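Pre-season is back and I can't stop grinning

Three sessions in and my legs have stopped speaking to me, but I've missed this so much! For anyone new to the blog, I play on the wing for Skekbridge women's seconds, we're an Aussie rules side a very long way from Australia, and last year we won four games. Four! The year before that it was one, so you can see why I'm in such a good mood.

We train at Gusarwood again this year, on the bottom pitch, the one with the slope. I know some of the girls hate that slope but I've come round to it. You kick up it for the first half of the session and then you turn round and suddenly you've got a boot like a cannon. It does wonders for your confidence, even if none of it carries over to a flat ground on match day.

The big change is the running. Last season we faded badly in last quarters (the Plasham game still hurts, we were three goals up with ten minutes left) so our new coach has us doing 600 metre efforts with a ball in hand, bouncing it every fifteen metres or so. The first one felt fine. By the fourth I was bouncing it off my own shin and chasing it into the hedge. But you know what, by the third session I got through all of them without dropping it once, and I shouted so loudly that a dog walker turned round and clapped.

We've also been working on handballs in tight spaces, five against three inside a square of cones, and it's the most fun I've had at training in ages. It's frantic, everybody yells, and you have to know where you're sending the ball before you've got it. I'm still too slow with my left hand. If you've got a wall at home, use the wall! I've been doing a hundred a night on each side against the back of the garage, and I can already feel the difference when someone's hanging off my right arm.

Numbers are brilliant too. There were 54 names on the sign-up sheet by the end of July, which means we can run two full squads and still have people to rotate. Lots of them have come from netball and Gaelic football and they can all catch better than I can. One of the netballers took a mark over three of us on her first night and then asked if she was allowed to do that. Yes! Please do it every week!

I worked out from my watch that I covered 125 kilometres in games last season, and I'd love to beat that, although it depends on whether I can stay off the bench in the early rounds. My ankle has been good so far. I strap it for every session, even the light ones, and I do my balance work on one leg while the kettle boils.

The fixtures aren't out yet but we know we've got Vashisht away early on, and that's a trip I look forward to all winter. Lovely ground, short grass, and they put on soup afterwards. They beat us twice last year and they deserved it both times, they move the ball so quickly through the middle. I want to see what our new runners can do against them.

If you live nearby and fancy a go, come down to Gusarwood in the evening, we start at half past six. Bring boots, a drink and something warm for afterwards, it gets chilly down there once you stop moving.

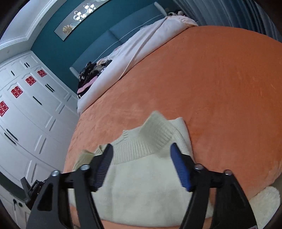 Recent posts

Three goals up at Plasham: I've finally written about it
How I tape my ankle (and what I used to do wrong)
Learning the drop punt at thirty-one
Away day at Vashisht, with soup
My first game as ruck, and hopefully my last
Which boots for the Gusarwood mud?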